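November, nearly midnight

Six weeks now since Rakari was put on the stamping table and I still can't say what it's for. Anghel from the head office calls it relief. Relief from what? I never minded the stamping. It was the one part of the day when I could sit down and think about something else.

The way it used to go, a batch of receipt books came up from Vinness, you stamped them, you initialed the sheet, and by lunch two of us could get through 400. Now one of us sets out the pad and the stamp, steps back, and waits. When it stalls we fill in a form. I filled in 11 of them this month. There was never a form for me when I stalled.

The table today had the notepad on it with two faint red marks on the pages, and the stamp lying on its side by the open pad. 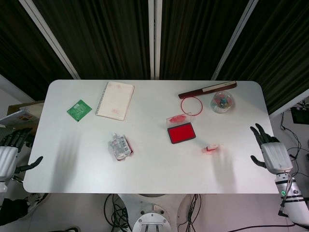 Duangjai Wattanapong thinks I'm being unfair, and told me so over the sink at break. Her wrists used to ache every winter from the big orders and this year they don't, and she would take a slow machine over a sore hand any day. She also said I complained just as much when they changed the ink.

Fine. I did complain about the ink. And I'm glad about her wrists, I mean that. But it was her hours they trimmed in the new schedule, hers and mine, and the word they used was "adjusted." If the thing is so slow, why are we the ones with less time? I asked Anghel and got a long answer about the Dovovport site, where apparently everyone is delighted. I'd like to meet one of them.

I notice I've started talking to it. I said "come on" this afternoon, out loud, the way you would to an old car.

Need to ask about the December hours before they print the sheet. Also buy stamps, the mailing kind.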